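Stop throwing away the slow ones

Most teams that collect demonstrations for manipulation policies have a filter somewhere in the pipeline that drops long episodes. Ours was set at 30 seconds for a single dish task. Anything longer was marked as a failure, whether the dish ended up in the right place or not, and removed before training. I wrote that filter, and I have come to think it was a mistake. I also think a lot of other groups are making it.

The argument for the filter is easy to state. Operators hesitate. They miss a grasp, back off, look again, and try from another side. A policy trained by imitation copies what it is shown, so if it is shown hesitation it will hesitate. Cut the slow episodes and the average demonstration gets cleaner. The training loss goes down as well, and that makes everyone feel the decision was correct.

The trouble is in what the slow episodes contain. I went back through the Jistholm set in April, all 3965 episodes of it, and read the operator notes next to the lengths. The long ones were mostly cases where the dish had come to rest in an awkward position: leaning on the wall of the basin, sitting on top of something else, or turned so that the rim was hard to reach with one gripper. The operator slowed down because the problem was harder. By sorting on time we had sorted on difficulty, and then we had deleted the difficult end.

A sink is a good place to see this. On an open counter a plate lies flat and there are only so many ways to approach it. Inside a basin it has walls to lean on and a bottom it may not fully touch, and the wrist has to come down past a rim without the housing hitting it. Reflective metal does the depth estimate no favors either. The same plate, moved a short distance sideways and down, becomes a different task with a different length distribution, and one cutoff can't serve both.

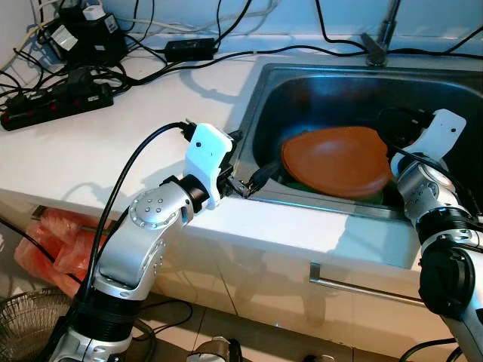
Same sink, same counter, orange dishes both times.

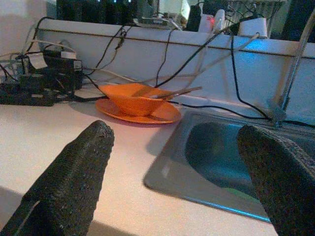 Arsen Hordiienko objects that I am treating operator time as if it were free, and that a fast, dull episode still teaches the approach and the release, so 25 of those may be worth more than a long one in which a tired person knocks a saucer back and forth. He would keep the cutoff and record more. He also points out that a hesitation and a recovery look the same in the joint logs, and that any rule that keeps one will keep the other.

The second point is the stronger one. In the joint logs they do look the same. In the wrist view they usually don't: during a recovery the object has moved between one attempt and the next, and during a hesitation it has stayed where it was. That is a test a script can run. We now trim the stretches where the arms and the object are both still, and keep everything else at its original length. It is crude. It fails when the fingers hide the object, and in a basin they hide it often.

On the first point I disagree. Recording more under the same cutoff gives more of what the cutoff lets through. The easy part of the distribution was already well covered at Jistholm, and the next batch of easy episodes would have changed very little. The policy trained on the filtered set was quick and smooth until a dish leaned the wrong way, and then it repeated the same failed grasp until someone stopped it. It had no examples of a second try, so it had no second try to offer.

There is a cost on the people side too. Operators learn the filter. At Risosier the cutoff was shown on the screen as a countdown, and within 2 shifts the starting layouts had become noticeably friendlier, with plates set down flat and well away from the walls. No instruction to that effect was ever given. People who are scored on accepted episodes will arrange the world to produce accepted episodes — I would do the same. If a limit has to exist, keep it out of the operator's view and have a different person, or a random draw, set the starting position.

What I would ask for in a dataset release is modest. Publish the rejected episodes, or at least their lengths and first frames. Say what the cutoff was and who could see it. Report success separately for flat and leaning starts, or whatever the equivalent split is for the task. The Bondarchuk set does the first of these and it is the only reason I was able to check my own suspicion against data I had not collected.

We still have the cutoff in the code, set to a value that no episode reaches. Removing it means touching the loader, and the loader is shared with the Tallden project, so it stays until their current run is finished.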